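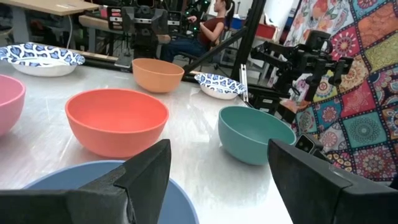

Page 2 of 4

Clondale Forums > Local Government > Jistham Yard rezoning and the transit bond

chau_hua
Staff report for the Jistham Yard vote is up. The developer, Zekura, now wants the city to issue $228 million in bonds for the platform over the tracks, repaid from property tax growth inside the district. The earlier draft had Zekura carrying the platform cost itself. I can't find a memo that explains the change.

gradecrossing
It's in Appendix C. The platform was reclassified as public infrastructure when the park was added on top of it.

chau_hua
Thanks. So the park is what qualifies the platform for bond money. How large is the park?

gradecrossing
Two acres, part of it under the Evangelista Avenue viaduct.

Jayson Lumanlan
Disagree with the framing. The yard pays no property tax today. If the district produces nothing, the bondholders take the loss and the general fund does not. That is how the statute is written.

millrate
That was true of the draft. Section 4 of the current agreement has a "moral obligation" clause. The council isn't legally bound to cover a shortfall, but it has to consider an appropriation each year there is one. Skip it once and see what the rating agencies do to the water bonds.

Jayson Lumanlan
A clause to consider is not a guarantee. Councils consider things and vote no all the time.

millrate
Name one that voted no on its own debt.

ballast_bob
Does anyone know if the 1917 easement still applies? The railroad kept air rights over the eastern tracks when it deeded the yard, and the title summary skips it.

gradecrossing
Counsel says it was extinguished in the bankruptcy. No citation given.

chau_hua
I've asked the clerk for the deed. The hearing is in September and written comments close at 5 p.m. the day before. Mine will cover the clause and the easement - the park can wait.

Jayson Lumanlan
I'm filing in favor, for the record. Agree that the easement needs a citation before anyone votes.

ballast_bob
Post the deed here when you get it. The county's scan is missing the second page.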